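## 4. Sheet and blue pieces

Applies to the Stitar table set, 34-part version. Complete section 3 (levelling the table) before starting.

1. Wipe the tabletop with a dry cloth. Leave a clear area at least 68 cm wide in front of the seat.
2. Lay one sheet of white paper on the clear area. Smooth it from the centre outwards.
3. Draw the outline of the piece lightly in pencil. Do not press hard -- a deep line will show through later rubbings.
4. Make the trial strokes near the top of the sheet. Keep them short, parallel and clear of the outline.
5. Blow loose specks off the paper. Do not use the side of the hand.
6. Take the blue pieces from the tray one at a time. Check the surface of each under a lamp.
7. Place a white patch on the side of the egg that will face the user. Leave a blue rim all the way round.
8. Return each piece to the tray before taking the next.

**Note:** Light scuffs and pale streaks on the blue surface do not affect use. Replace a piece only if a scratch can be felt with a fingernail.

**Note:** A sheet may be used for up to 25 strokes. Smudges and pencil traces outside the outline can be ignored.

**Caution:** Do not clean the blue pieces with solvent. Use a damp cloth and dry them at once.

**Caution:** Keep the patched face of the egg off the paper -- the rubbing colour will transfer to it.

Spare patches are listed under part 213. Section revised in February by Jessie Moffat.

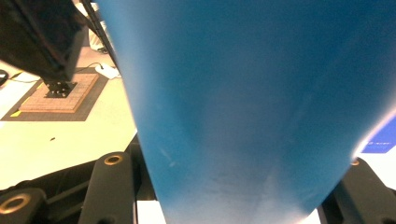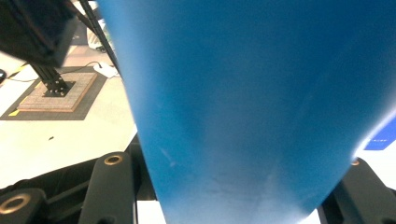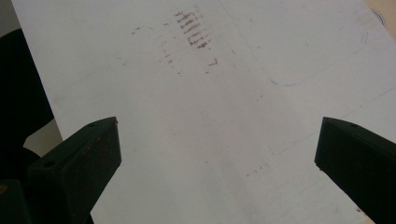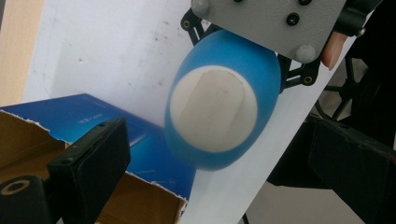 *Figs 4.1 and 4.2: blue surface, close view. Fig. 4.3: sheet with strokes and pencil outline. Fig. 4.4: egg with white patch.*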